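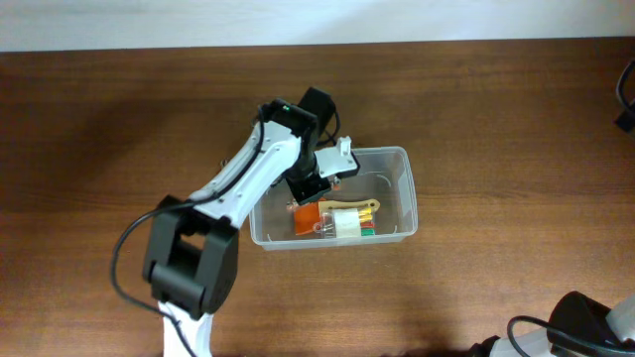
Re: [small-shop-automation] Second arm, or a better gripper first?

Date: 18/05/2020
From: Wilfredo Dagdag

On the list, Henríquez wrote:

> Hi all. We have one arm on loan terms until the end of the quarter and
> I have to put in a number for next year. The job is kitting: small
> mixed parts out of a shallow tub and into bags. The boss wants two
> arms on one table because he saw it done that way at Plerkstead. I
> think we would get more out of one arm and a decent gripper, but I
> can't prove it. What did people actually spend, and what did you
> forget to put in the budget? Also, does anyone have an opinion on
> clear tubs? Our supplier only quotes clear.
>
> Thanks,
> Henríquez

Hi Henríquez,

I went through this last year and I'm still a little sore from it, so you get the long answer. Grab a coffee!

The picture at the top of this message is one of our arms over a tub, so you can see the kind of stuff I mean. There's a flat orange-red thing, a tan strip with a rounded end, a white roll and three little colored sticks, all bunched up at one side of a clear tub. If your parts look anything like that (flat things under round things, skinny things lying side by side), then I'm with you and not your boss. Spend on the gripper.

The long version. When we did our first plan I put nearly all the money into the arms and treated the grippers as an accessory, a line way down at the bottom next to the cable ties. Big mistake. The arm gets you to the tub and everything after that is the fingers. A round part gives the jaws something to close on. A flat one lying on the bottom doesn't, and you'll spend afternoons watching the jaws scrape at it while somebody from the front office stands behind you asking when it goes live. We ended up ordering three sets of fingers before we had one we liked, and I'd only budgeted for the set that came in the box.

So, for your spreadsheet, I'd give the gripper its own section with its own money: spare jaws, a couple of different fingertip shapes, and whatever bracket you need to mount it all. Get the brackets quoted early. Ours came from Nutance and they were nice brackets, but the lead time was what hurt us, not the price. We had arms sitting on the table in March with nothing useful on the end of them.

About two arms. We do have two, and I won't pretend I'd give the second one back. But it sat there for most of the first season because we hadn't worked out what it was for. If both arms need to reach into the same tub they spend a lot of time waiting on each other, and the person writing the program spends a lot of time keeping them apart. Where the second arm really earned its place was holding the bag open, and you could do that with a bent piece of wire and a clamp for a year while you find out whether you need it. Ask Plerkstead what theirs does all day before you copy the layout! I'd be curious too.

If your boss won't budge, see if you can get the second arm as an option with the price held, and plan the table for two from day one. That means the table size, the outlets and the cable runs. Moving a mounted arm over by a hand's width doesn't sound like much until you've had to do everything over again after it.

Stuff I forgot, in no special order:

Cables. Look at the black one in the picture, how it loops out by the shoulder and then follows the arm up. You need slack there or the joint will pull on it, and if you leave too much it catches on things. We replaced 2 in the first few months. Buy spares with the arm, same order, same shipping.

Something to hold the tub still. Ours is just sitting on the table, and an arm will happily push an empty tub across the wood. A strip of non-slip mat costs next to nothing, but if you want a proper fixture, somebody has to draw it and somebody has to make it, and that's money.

Practice parts. I set aside a box of 200 mixed pieces that never go out to a customer, and I wish I'd bought double. They get chewed up.

Your own hours. I wrote down 10 hours for setup. My time sheets say 54. I put the real number in this year's plan and no one blinked, so just put the real number in.

A lamp. I'm serious. The arm throws its shadow on the table, and if you're going to use a camera to find parts then that shadow moves around with it. Get two cheap ones and light from both sides, then see if you need the fancy kind.

On clear tubs: you can see in from the side, which is great for people. I stand at the table and I know right away what's left in there. For a camera I'm less keen, between the reflections on the walls and the wood grain showing through the bottom. A sheet of plain matte paper under the tub helped us more than I expected. If your supplier only quotes clear, I wouldn't fight about it. Take the clear ones, but stay with the shallow kind. We tried deep ones from Denia and the gripper body bumped the rim whenever a part was close to a wall. They hold my sandwiches and extension cords now.

If it were my number to turn in, I'd ask for one arm, a real gripper budget that comes to about a third of what the arm costs, the spares, the lamps and the hours, and then a separate line for the second arm to be decided at mid-year. Bosses seem to like a line they can decide on later.

Two questions back at you. How many different parts go in one bag? And do they have to go in any kind of order? If the order matters then some of what I said about one arm changes, and I'd want to think about it again before you send anything in.

I can share my spreadsheet if you want it. It's ugly and half the tabs are labeled "old", but the parts list is right. Write me off-list and I'll send it over.

Wilfredo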